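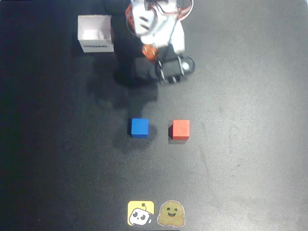 4. Packing the small parts tray

This section covers putting the loose cubes away in a small open carton. The leaflet supplied with the Tastlow set says it takes 3 minutes and that any flat surface will do. We doubt both claims. Read the notes before you start.

4.1 Before you begin

1. Clear the worktop of anything that isn't part of the set. Offcuts of tape have a habit of ending up in the carton.

2. Wipe the surface with a dry cloth. The leaflet recommends the Wudby cleaning spray, sold separately. A dry cloth has done the job for us, and Merja Ahonen, who tested both on a dark matte top, could see no difference once the spray had dried.

3. Open the carton fully and fold the flaps back. Stand it upright to one side, leaving clear space in the middle of the worktop.

Note: A dark surface shows dust and scuffs very readily. Old scuffs will not come out, whatever the label on the bottle promises.

4.2 Setting out

4. Place the cubes next to each other in the clear space. Leave enough room to get hold of each one without knocking its neighbour.

5. Check every face for dents and marks. Put damaged cubes aside and quote part number 479 when you ask for spares. Allow almost 9 working days, and longer in July, when the Tangen warehouse runs on half staff.

Caution: Small parts. Keep away from young children and pets.

4.3 Filling the carton

6. Lift one cube at a time, straight up, and lower it to the bottom of the carton. Do not drop it in. The leaflet calls the carton "drop-proof", a word Torbjørn Boström has asked the makers to explain. He is still waiting.

7. Set the second cube down beside the first if the base is wide enough. Otherwise lay a sheet of tissue between them and stack.

8. Close the flaps without forcing them. If they spring up, something inside is sitting crooked.

Note: The Bido closing clips are advertised as good for 4000 openings. We have no idea who counted. Ours were slack well before that, and ordinary paper tape holds better.

4.4 Storage

9. Keep the closed carton off the floor and away from radiators. Cardboard softens in damp rooms.

Corrections to this section should go to Lovisa Hedlund, who collects them every Thursday. Please say which step you were on and which edition of the leaflet came with your set.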